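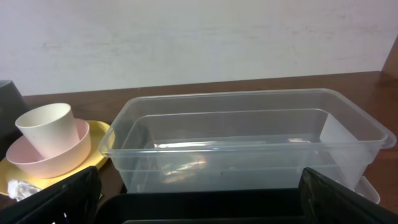 4. Emptying the rack and storing the tableware

4.1 Place the Brernar rack on the left of the table, with the serving tray and the clear container to its right. Leave space in front of you for stacking.

4.2 Take out the cups first. Lift each one by its side and check the inside for water.

4.3 Remove the plates and bowls one at a time. Wipe the rims with a soft cloth.

4.4 Stack with the plate at the bottom and the bowl on top. Keep the stack clear of the table edge.

Caution: Do not pull a bowl through the prongs. Tilt it free, then lift.

4.5 Take out chopsticks last and lay them flat on the tray.
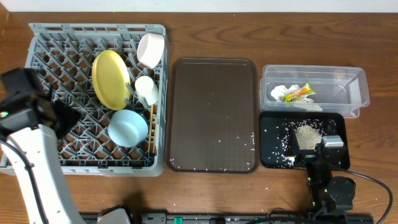

Can I leave cups on their sides in the rack?
For a short time only. Water collects inside the rim, so turn cups mouth down if they are to drain fully.

4.6 Wipe the inside of the clear container before use. Fine marks on the floor of the container are normal and do not affect storage.

4.7 Lower the stack in with both hands – never drop it from the rim.

Note: Replacement containers are listed under part number 2161. For racks, quote 1402. 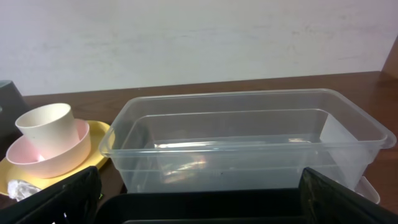

Fig. 2 Clear container with plate and bowl stacked alongside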